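Assunto: Re: [lista-moradores] Malha cinza: escovar ou lavar?

Lista-moradores, 6 de outubro de 2026

Em resposta à mensagem sobre tecido de malha que não sai do encardido:

> Oi, gente, alguém aqui tem coisa de malha cinza, daquela toda furadinha, com borda de borracha em volta? A minha pegou um pó claro nos furos que não sai com pano. Passei pano úmido e piorou, ficou com uma mancha em círculo. Tenho medo de esfregar e puxar fio. E a borracha, limpa com o quê? Vi gente dizendo vinagre, vi gente dizendo que vinagre resseca. Socorro!
> Apto 522

Oi, vizinho (ou vizinha!) do 522,

Passei exatamente por isso em abril, na semana em que pintaram o corredor do bloco Pilcombe e o pó entrou em tudo quanto é canto, até dentro da gaveta de talher. Estraguei uma peça antes de aprender, então lá vai o que faço hoje.

Primeiro, nada de água. O pó molhado vira uma pastinha e gruda lá no fundo dos furos, e a sua mancha em círculo deve ser isso. Espera secar bem e aí vai com escova macia, dessas de dente infantil mesmo, sempre no mesmo sentido. Eu bato de leve do lado de trás com a mão, quando dá para chegar atrás, e aspiro a frente com o bocal de cerdas na potência mínima. Parece pouca coisa, mas sai um bocado.

Se depois disso ainda tiver encardido, aí sim água: morna, 2 gotas de detergente neutro numa tigela pequena, e só a espuma na escova. Quase seca! Deixo 30 minutos na sombra com o ventilador ligado e só então decido se precisa de outra rodada. A toalha que eu uso para tirar a espuma é branca, de propósito, que aí vejo se ainda está soltando sujeira.

A borracha é outra história, e confesso que é a parte que me tira a paciência. O pó se instala nos sulcos e pano nenhum alcança. Eu enrolo um paninho na ponta de um palito de picolé e vou acompanhando a curva, sulco por sulco, com a mesma água de detergente. Vinagre eu não passo mais. Usei uma vez e a borda ficou esbranquiçada por semanas (pode ter sido coincidência, mas não repito). O limpador da Emon que vendem na loja da entrada também não me convenceu, deixou um brilho engordurado e o pó voltou a grudar no dia seguinte.

Onde a malha encontra a borda é que mora o perigo, porque ali junta tudo e a gente tende a forçar. Nesse pedaço vou só com a escova seca, deitada, sem cutucar com ponta nenhuma. O tipo de que estou falando é malha fechadinha, cinza-chumbo, com furinhos em losango, e a borda preta cheia de frisos:

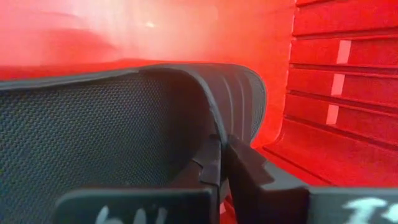

Goststead respondeu lá na outra lista que no caso dele o aspirador puxou a malha para dentro do bocal e ela ficou frouxa num canto, e que por isso ele prefere uma bomba de ar manual, dessas de encher bola, soprando de lado. Não testei, mas faz sentido para malha mais mole. A minha é firme e aguentou bem.

Ah, e sol direto não! Deixei a peça da primeira tentativa uma tarde inteira na varanda e o cinza desbotou só de um lado — ficou no fundo do armário desde então.

Se quiser, te empresto a escova e o bocal de cerdas, é só deixar um bilhete na portaria do Farquharson. E conta depois se a mancha em círculo saiu, porque a minha saiu só na segunda rodada.

Um abraço da vizinha do outro bloco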